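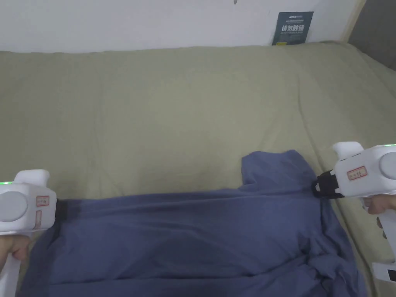
Workshop notebook
August 17, 2020 | Deepika Iyer
4 min read
Search this notebook Search Clear

Cloth folding, bed surface. Continuing with the dark blue one on the green bed. Same order of work as the last entry: lay out, square up, take both sides, fold, smooth, check the corners.

Laying out. The cloth goes down in the near half of the bed so both sides are in easy reach. I tried it farther up first and had to lean, and when I lean I pull one side more than the other. Nearer is better. Leave a hand's width of bed showing on each side or there's no room to get hold of the edge.

Squaring up. Take opposite sides at the same height and pull only until the top edge runs straight. Past that point the whole cloth slides on the bed cover and you have to start over. The green cover has more drag than the table in the other room, which helps with the last small adjustments and gets in the way of the first big ones. Lifting the cloth slightly before moving it works. Dragging it flat bunches the cover underneath, and then there's a ridge that looks like it's in the cloth but isn't. Lost a good ten minutes to that before I ran my palm over the cover.

Folds. Two ways tried:

a) Side to side first, then bottom up. Gives a narrow stack. The second fold tends to open on the left.
b) Bottom up first, then side to side. Wider first fold, and you have to reach for the top edge, but the corners meet. Going with b for now.

Ruchti wants the finished fold to fit the 400 mm shelf bins. With b it fits with room to spare. With a it fits too, but the loose layer catches on the lip of the bin on the way in. I've written this on the Ruchti sheet as well.

Smoothing. Center outward, flat hand, light. Pressing hard only moves the wrinkle to the edge. Dark cloth hides small creases in this light, so check from low down at the side of the bed and not from above. I moved the floor lamp over to the window side and it made a difference – shallow folds cast a little shadow and you can find them.

Tally for the day: 48 folds by method b, 119 for both methods together. Of the b folds I redid the ones where a corner was off by more than a finger. They are marked with an r on the tally sheet. Please don't erase the r marks when copying it over, I need them for the comparison with the Ditton cloths.

Bed cover. It creeps toward the foot over a long run. Tucked it in again at 1415 and it held after that. Tuck it before starting next time. If it still creeps, the strips of rug underlay in the Vevametti drawer should do it, two under each side.

Lint. The blue sheds on the green and vice versa. Roller before and after. We are low on refills, one left in the cupboard by the door. I have put it on the order list along with binder clips and masking tape.

Onero samples. Still in their bag, not opened. They're heavier than the blue one and I would like to have the fold order settled before starting on them. Heavy cloth may want a wider hold, we'll see.

To do:
– copy the tally sheet into the shared folder
– wash the green cover, cold, no softener (softener makes it slippery)
– try b with the cloth turned a quarter, to see whether the left side still opens
– ask Ruchti whether the label end faces out or in
– put the floor lamp back when finished, it belongs to the front room

The quarter turn can wait until the cover is back from the wash. Ditton comparison is due in October.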